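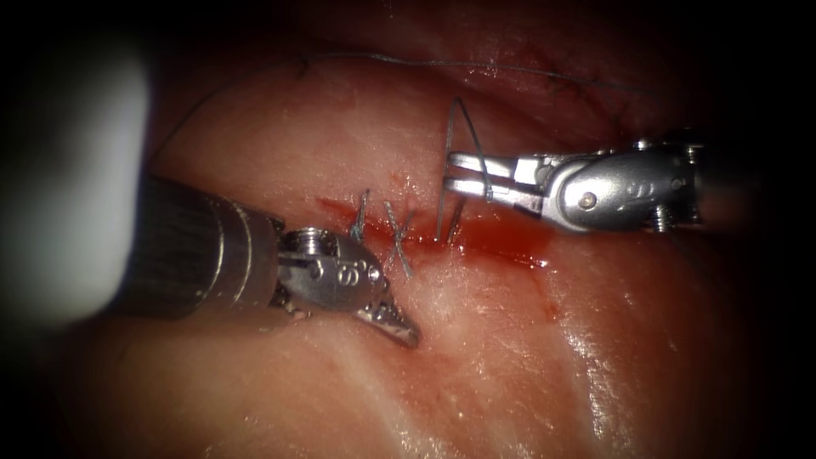

From: Blažena Danko
To: Dirnton Surgery and Recovery list
Subject: Re: [dirnton-recovery] Getting the house ready before an operation

Haruto, welcome to the list. I had a section of bowel removed at Pokine in November and came home to a house with stairs, so a good part of your message was familiar. My answers are below, between your paragraphs. I'm not a nurse. Where the discharge sheet says something different from me, go with the sheet.

Haruto Ichikawa wrote:
> My mother is having abdominal surgery at Pokine next month and will be coming to stay with us afterward. She is 77, lives alone the rest of the time and is used to doing everything herself. We have a two-story house with the only full bathroom upstairs. There is a toilet and a small sink on the ground floor. My wife thinks we should move a bed down to the dining room. I think Mom would be happier in the spare room upstairs with a door she can close. Which did people do?

I slept upstairs. The physical therapist took me up and down a flight at the hospital the day before I left, and after that I was told stairs were fine as long as I took them slowly and held the rail. What I did was come down once in the morning and go back up once at night. Everything I needed for the day came down with me, or my sister carried it.

Ask whether they will do the stairs with her before she leaves. If they do, have someone from the house there to watch, so you know how she was taught to do it. My sister stood behind me going up and in front of me going down, which she got from the therapist. Before that she had been trying to hold my elbow and it threw me off.

If your spare room has a low bed, I would worry about that more than the stairs. Mine was low and soft and I couldn't get out of it without using my stomach muscles, and for the first week or so that hurts a great deal. We put it up on bed risers. You want her to be able to sit on the edge with her feet flat and her knees a little lower than her hips. Then she rolls onto her side, drops her legs over and pushes up with her arm. They teach that too, but on a hospital bed with a rail and a motor, and at home there is neither.

A door she can close is worth something. I would ask her before you and your wife settle it.

> What do we need to buy? I have found a lot of lists online and they don't agree. One of them has 100 items on it. I don't want to fill the house with equipment she uses for a week.

You don't need 100 items. I bought too much and gave half of it away. What got used at my house:

Bed risers.
A raised toilet seat with arms. Measure the downstairs toilet before you go shopping, as ours was an odd shape and the first seat had to go back.
A shower stool and a hand-held shower head.
A grabber for picking things up off the floor.
A small firm pillow to hold against the stomach when coughing, laughing or riding in the car.
A thermometer that works. Ours had a dead battery and we found that out at eleven at night.
Loose nightgowns and pants with a very soft waist, one size up.
Slip-on shoes with a back to them.

What didn't get used: the bed tray, the wedge cushion, a bell, and a big box of dressings I bought ahead of time. The hospital sent me home with the dressings they wanted used, and they were a different kind.

For the seat and the stool, go to Doležal on Plamska Street. They rent as well as sell. The rental desk is at the back past the shoes, and you should call first to check they have a seat in. I rented both for a month. They will want them back clean, and there is a form to sign. Parking is behind the building and the ramp is on that side too.

> She has been told to expect not to eat normally for a while. She is a good cook and particular about food. What can we have in the house that she would eat?

This depends on what exactly they do, so wait for the diet sheet before you fill the freezer. Mine said small meals, low fiber, plenty to drink, and add things back one at a time. Others on this list were given nothing in particular and ate what they liked.

With that said, I ate a lot of eggs, white toast, mashed potato, broth with small noodles, ripe bananas, plain yogurt and poached chicken. I went off coffee completely and then wanted it again after three weeks. Things I had liked before tasted too strong. My sister took it personally that I couldn't eat her soup, which had a lot of pepper in it.

Use small plates. A full dinner plate put me off before I started. Six small meals were easier than three regular ones, and it helped to have something ready in the fridge that I could get for myself without asking. If your mother likes to cook, put a tall stool in the kitchen and let her sit there and tell you what you're doing wrong. She won't be lifting pots. I was told nothing heavier than a full kettle until my follow-up visit, and a cast-iron pan is heavier than you would think.

> They've said she should be walking from the first day. How much walking is reasonable once she is home? I don't want to nag her, but I don't want her in a chair all day either.

I kept a notebook. On my first full day home I walked to the mailbox and back and had to lie down. We live 12 houses from the corner, and that became the next thing to aim for. I did the corner and back at the end of the second week. I had a step counter, and the lowest day in the notebook is 566 steps, which was the day after a bad night. The next day was better. I only mention it because I was upset about that number at the time and I needn't have been.

Several short walks did more for me than one long one. I went after each meal, indoors if it was raining. The hall, the kitchen, around the table and back. It also helped with the gas, which is painful and which I had not been warned about properly. Peppermint tea was fine for me, but ask first if she has reflux.

As for nagging, my sister would put her own coat on and stand by the door. I found that easier to take than being asked.

> How did people handle the medication? She already takes several things in the morning and I am nervous about mixing them up.

Get the list in writing before you leave the ward, with what she should restart, what she should stop and on what day. Have the nurse go through it with you and with her, both of you together. I had one blood pressure pill that was held back for a while and it wasn't clear from the paper when I should start again. We called the ward and they sorted it out in five minutes.

We used a sheet of paper on the fridge with the times down the side and a column for initials. Whoever gave the pill signed for it. Pill boxes are fine for the regular ones, but I'd keep the pain medicine separate and write down each dose. Take it before it gets bad, within what she has been prescribed. I tried to hold out the second night and I don't recommend it.

Ask about something for constipation too if she is going home on strong pain pills. I had to bring it up myself.

> And what should make us call somebody? I've read the general warnings but I would like to know what it was like in practice.

The number to call is on the front of the Pokine discharge folder. Copy it into everyone's phone and put it on the fridge next to the pill sheet.

I called 2 times. The first was for a temperature in the evening, and they had me come in to be looked at. The second was because the skin at one end of the incision was redder than it had been in the morning and felt warm. They asked me to draw around the red part with a pen so we could tell if it was spreading, and then to come in the next day. That one needed antibiotics. Nobody was short with me either time.

The things on my own sheet were fever, redness spreading, anything leaking that was thick or smelled, vomiting that didn't stop, a swollen belly with no gas passing, and pain or swelling in one calf. For chest pain or trouble breathing it said to call an ambulance and not the ward. Hers may have more on it. Read it while she is still in the hospital, when you can ask.

> Is there anything you wish you had done beforehand?

I wish I'd washed my hair the night before and had it cut shorter. I wish I had moved the everyday dishes down from the high shelf and brought the phone charger with the long cord. I also should have told people when not to come. For the first week I would limit visitors to half an hour, and have somebody else in the house be the one who ends the visit.

She may be low for a bit around the second week. I was, and so were several others here who wrote about it last winter. It's in the archive under "flat mood after coming home" if you want to read that thread. It passed for me, but I did mention it at the follow-up – they would rather know.

One question back to you. Will someone be home with her during the day, or are you both working? If she'll be alone for part of it there are a few more things I would set up, and there is a meal delivery in Dirnton that takes diet sheets. I would have to look up the name.

Blažena

--
To leave this list, send a blank message with "unsubscribe" in the subject line.
Posts here are from patients and families and don't replace advice from your care team.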